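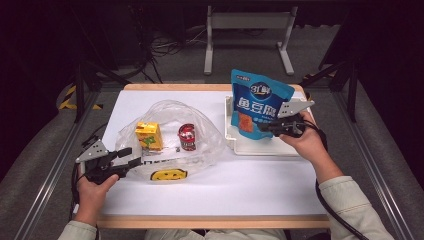 Visit report: Klinhom packing hall, Lakmont site
February 15, 2021

The visit covered the snack assortment line at Lakmont, where Klinhom makes up mixed bags of drinks and savory items for vending operators and small offices. Brindel, our employer, buys these bags from Klinhom under a supply agreement that comes up for renewal in May. The purpose was to see how the bags are made up by hand and to check three points raised by our receiving department: crushed juice boxes, split seams, and items missing from sealed bags.

Layout

The hall is a single level with goods in at the north end and dispatch at the south end. Between them are 19 packing tables in two rows. Supplies reach the tables on carts, each loaded for one hour of work. Cans and juice boxes are on the lower shelf, pouches on the upper. Finished bags go to a weighing station shared by the whole row.

The standard table has a white top with a light wood border. A shallow white tray with raised walls sits at the rear right corner and takes the stand-up pouches. The bag is opened toward the left, which leaves the middle free for handling.

Packing order

The written instruction calls for rigid items first. A juice box goes in upright, the small can goes next to it, and soft items are placed last. The fish tofu pouch (bright blue, marked 鱼豆腐) is kept upright in the tray until the rest of the bag is filled. It has a flat base and stands without support, but it tips easily if the tray is knocked.

The bags are clear plastic with black lettering. They do not hold their shape when part filled. The film folds over the contents and has to be lifted again before each item goes in, and this accounts for much of the handling time. Klinhom quoted a rate of 83 bags per hour per table. We timed two tables over a short period and found nothing to contradict that figure, though the sample was too small to confirm it.

Materials

Film is supplied by Mulero on flat-packed stacks of 115 bags. The top and bottom bags in each stack are discarded as a matter of routine on account of scuffing. We examined one opened stack. Seams were straight and even, and the mouth opened cleanly on every bag we tried.

The split seams reported by our receiving department were at the lower corners. The same area takes the edge of the can when a bag is dropped into its shipping carton. Klinhom has asked Mulero for a wider corner weld and expects test stock before the agreement is renewed.

Weighing

Each bag is weighed before sealing. The tolerance is wide enough to pass a bag that lacks its lightest item. Klinhom accepts this and relies on the packer's visual check through the film. Printed lettering on the lower part of the bag covers part of the contents, so small items lying at the bottom can be hard to confirm. We suggested moving the print closer to the mouth.

Points to follow up

1. Corner weld samples from Mulero, with drop results for a full bag.
2. Revised print position, subject to the cost of a new plate.
3. Carton depth. The current carton leaves nearly 2 inches of free space above the top layer, and juice boxes in that layer can shift in transit.
4. A copy of the current packing instruction. The one posted in the hall is an earlier revision.

Receiving checks at Brindel stay at the present level until items 1 and 3 are closed.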